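Play kitchen storage, part two: sorting by use

The set had grown to the point where the lid of the box no longer closed. In May I emptied it and sorted everything by what it gets used with. Colour had been the previous system and it failed, as most of the pieces are green.

Washing and draining things form one group, plates and bowls another, food a third. The food goes in last because it is the lightest.

The box is a Joly, 344 mm deep inside. The shelf it sits on is a Greris, 600 mm wide, which leaves a gap at one side for anything that will not nest.

Plate, blue bowl and half orange, laid out on the white table:

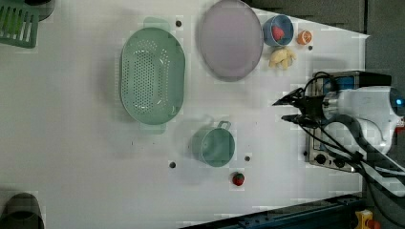
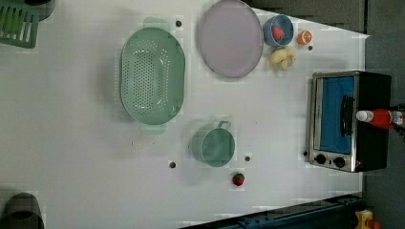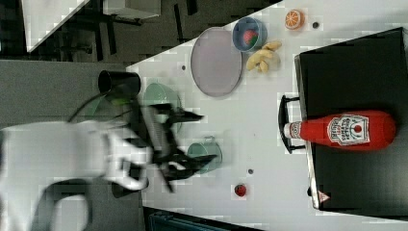
What goes where

The lavender plate lies flat on the base of the box. The blue bowl sits on it, with the strawberry left inside. Bananas and orange go in a cotton bag, a Zodance one that holds about 300 g of play food before the seam pulls.

The mug takes up more room than it should on account of the handle. I turn the handle towards a corner and put the loose red piece inside.

Labels are 50 mm tape, printed in capitals, stuck to the short side of the box. The Tonus lid is still too tight and I have ordered a different one.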